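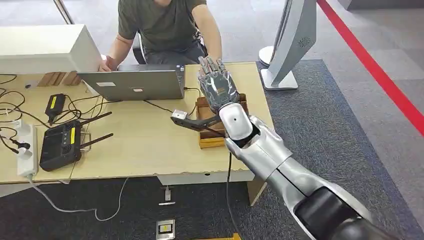 What decides whether a shared work table stays usable through the day?

Mostly the depth of the top and where the power comes up. A table with enough depth behind the laptop gives loose items a place to sit, and a power outlet on the correct side keeps the cable off the part of the surface where hands and paper go.

The answer comes from the head of furniture planning at Stulley, an office that fits out workshops and project rooms for small technical firms. Her group has spent the past two years on a survey of work tables in daily use. It covers 591 tables, all of them shared, none assigned to one worker. She spoke with us on 4 Sep 2026 about the results and about the parts of the survey she would now do differently.

The survey recorded the height and depth of each top, the side on which the laptop cable left the machine, and every item that remained on the surface at closing time. "We left out chairs in the first round," she said. "That was a mistake. Chair arms determine how close a person sits, and that determines where the laptop goes."

The laptop usually ends up in the middle of the table. She considers this a poor default on a long top. With the machine in the center, the usable surface is divided into two short ends, and each end collects its own material. On a light wooden table with an open cardboard box at one end and small blocks of wood along the back, the cable from the laptop tends to cross to the box end, so that the box has to be lifted over the cable whenever it is moved. "Shift the laptop one hand's width and you often get the end back. People don't do it. They sit down where the chair is."

Stulley now specifies a top 70 inches long for rooms of this type. The earlier standard, taken from the Karberg catalog, was shorter, and boxes were placed on the floor as a result. Height was left at 27 inches, a little low for standing tasks but acceptable to most of the seated users who were asked.

On boxes she is specific. An open-topped box is treated as part of the table and should be given a marked position. Cardboard is adequate. Stulley tested a rigid bin made by Skeketine and found that it was used less, mainly for its weight. "A cardboard box gets pushed along the surface with one hand. The bin had to be picked up." The bins were withdrawn after eight weeks.

Small wooden blocks and stands appeared on more tables than her group had expected. They prop things up, or they are left from an earlier job. Most were found leaning against one another at the back edge. The survey form had no entry for them, so they were written down under "other," and that category became too large to analyze. The revised form has a separate line for loose wood.

Cables received the most complaints in the written comments. A cable can leave the top over the front edge, over the back edge, or through a hole. Holes are the cleanest arrangement but fix the layout for the life of the table. She prefers a notch in the back edge — Zerouali supplies one as a routed option — with a clip under the top. Cables over the front edge are permitted only where the user's chair is on the opposite side.

Asked about surface finish, she had less to report. Light wood shows pencil and adhesive marks sooner than dark wood, and it was cleaned more often. Her group did not measure whether the second fact followed from the first.

The second round of the survey begins in November and will include chairs, with arm height recorded at the front end of the armrest. The form has been reduced to a single page.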